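How to budget for a laundry-folding arm without fooling yourself

Start with the job. Write down one garment, one surface and one result you'd pay for. If the supplier's quote just says "handles textiles", send it back.

Next, take the arm price and put it at the bottom of the sheet. Privitz quoted us 2,000 for theirs and I nearly believed that was the cost. Fingertips, spare cables, a stand and delivery came on four more lines.

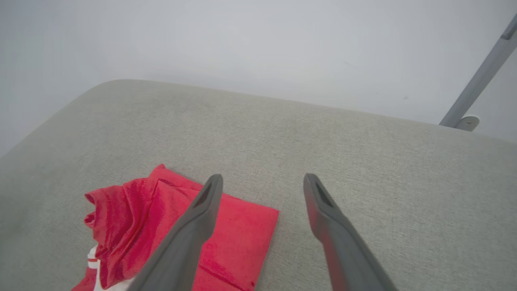
Fingertips deserve their own line. I allow 400 a year and I'd be wary of any plan that allows nothing. Ask what a single pair costs and how long it takes to arrive. Chan told us 7 working days. Get that in writing.

Then price your own hours. We put down 55 for setting up and the first month of fiddling, and I still think that was cheerful. 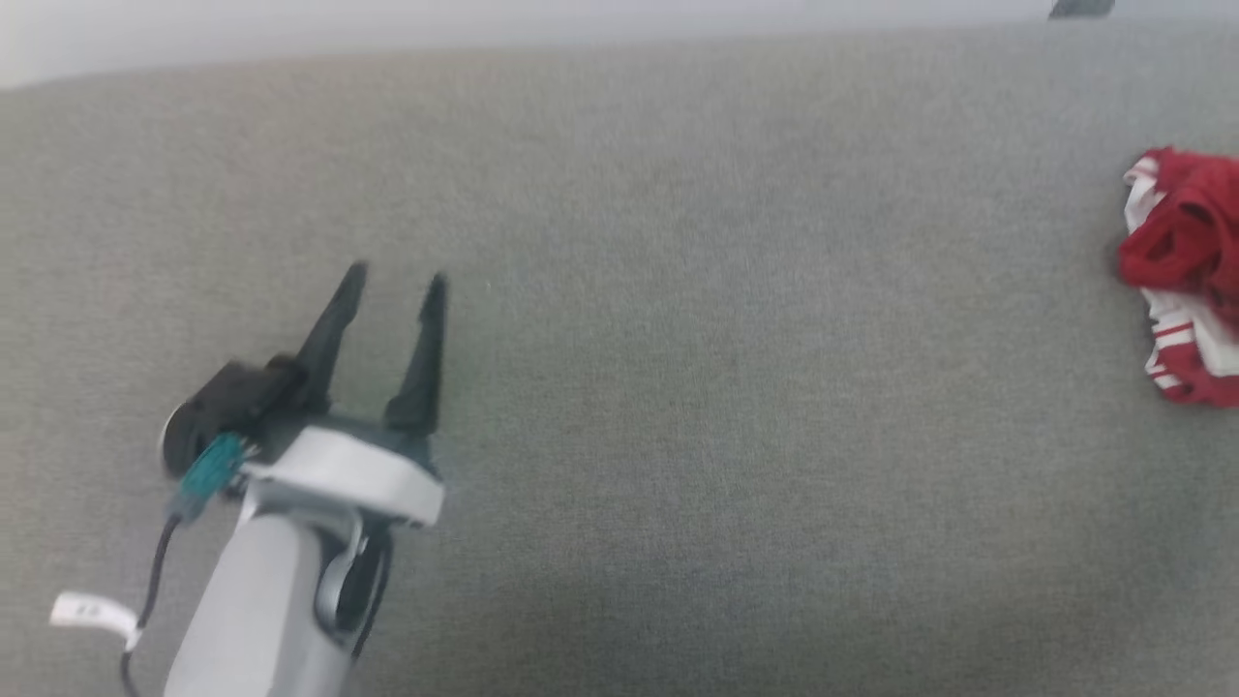

Posted in Buying Notes by the Narnness workshop desk, November

Last, ask for a trial on soft furnishings as well as a hard bench. Pollbridge only offered the bench, so they came off our list. Bring your own clothes to the trial, unironed, and don't let the sales team lay them out.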